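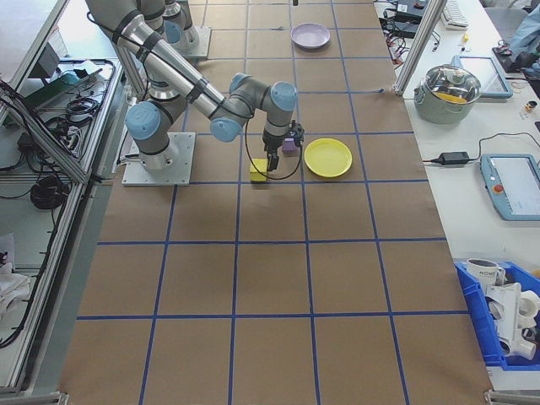

Shop notebook, glaze bench
Thursday, August 8, 2024

Print this page | E-mail this page

Continuing from the last entry. The Kuranier white is still pinholing at cone 6, mostly on the outside walls of the mugs and hardly at all on the plates. Same bucket, same shelf of the kiln, same clay body.

Remixed the bucket first thing. Full batch, 3000 grams dry, sieved twice. There was a hard cake of settled material at the bottom of the old bucket, so whatever we were dipping from in March was probably not the recipe anymore. Scraped it out, let it dry in the tray, and labeled it as scrap. Please don't put it back in.

The new batch came out thick. Added water slowly until it ran off the stick the way the old notes describe, then took the specific gravity and wrote it on the lid in grease pencil. It is lower than what is written in the front of the binder. I don't trust the binder number. It was copied from the Sugawara sheet, and that sheet is for spraying.

Test tiles: seven, all from the same slab, all bisqued in the last load. Single dip, double dip, one brushed, one dipped over a damp sponge wipe, one dipped with no wipe at all, one with the thin leftover from the bottom of the jug. The last one has no glaze on the lower half, to see where the clay itself is giving off gas.

Humidity in the glaze room was 86 percent when I started. The tiles were slow to lose their shine after dipping and I had to wait longer than usual before stacking. The fan was on the whole time. I wouldn't normally glaze on a day like this, but the kiln is reserved for the rest of the month.

Fired in the small Loler kiln with the medium speed program. Added a hold at the top, and a slower drop after it. Witness cones on the middle shelf only. I meant to put a set on the bottom shelf as well and forgot.

Results when unloaded:

Single dip: clean, a little thin on the edge, some brown showing through.
Double dip: pinholes, same as the mugs.
Brushed: streaky but no holes.
Sponge wipe: clean, best of the lot.
No wipe: a few holes close to the top, where the dust sits.
Thin leftover: too thin to say anything.
Half and half: a few holes just above the line, bare clay looks fine.

So thickness matters, and dust matters. The longer hold may have helped as well, and I can't separate that out because every tile got it. Should have kept one back for the old program.

The middle cone was bent over further than I like. The kiln is running hot in the middle, or the thermocouple has drifted again. It was replaced last winter and should not be due. 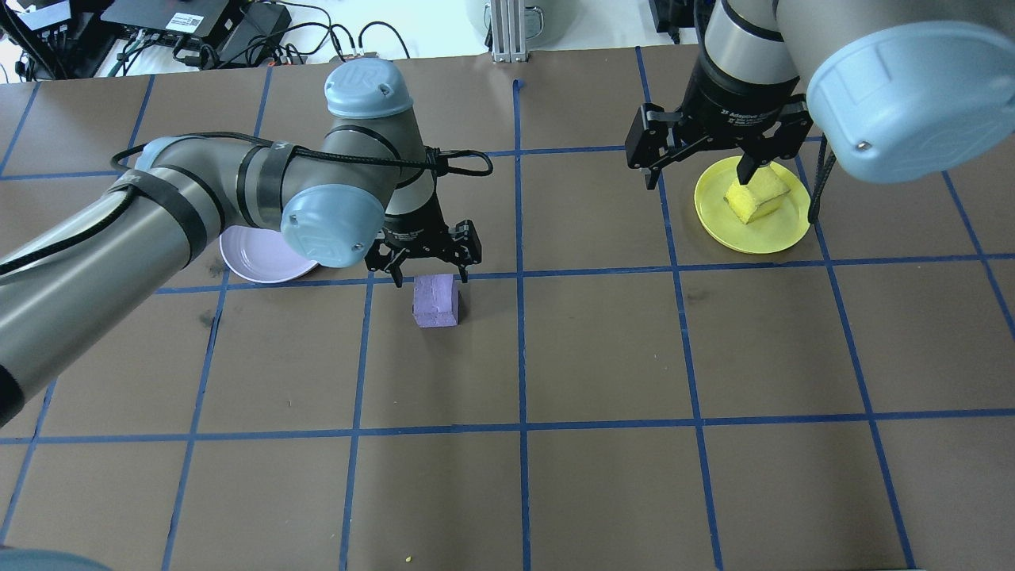 One view from the wheel room is that none of this is a glaze problem and the bisque is simply too low. The argument goes that the mugs are packed rim to rim, the load heats unevenly, and whatever doesn't burn out the first time comes up through the white the second time. Plates go in with more space between them and have less trouble. That fits what we see. It doesn't explain the double dip tile, which came off the same slab as the clean ones.

Worth testing anyway. Next bisque, go one cone hotter and leave gaps between the mugs. If they come out too tight to take glaze, we'll know quickly.

To do:
- order more of the Flultaseo frit, the bag is nearly down to the fold
- new sieve, the old one has a split along the rim
- cones on the bottom shelf
- rewrite the binder page for dipping
- one tile from this batch on the old program, no hold

The sponge wipe tile is on the windowsill. Leave it there, I want to see if it crazes.

Comments

Guest: We had the same thing with a different white. Slower bisque fixed most of it. The hold at the top made ours run, so watch the feet.

Guest: Is the frit getting swapped one for one with the old one? The recipe card still says the old one.

Guest: Card is out of date. One for one, yes.

Guest: The split sieve was in the sink on Tuesday. I threw it out. Use the one with the plastic rim for now.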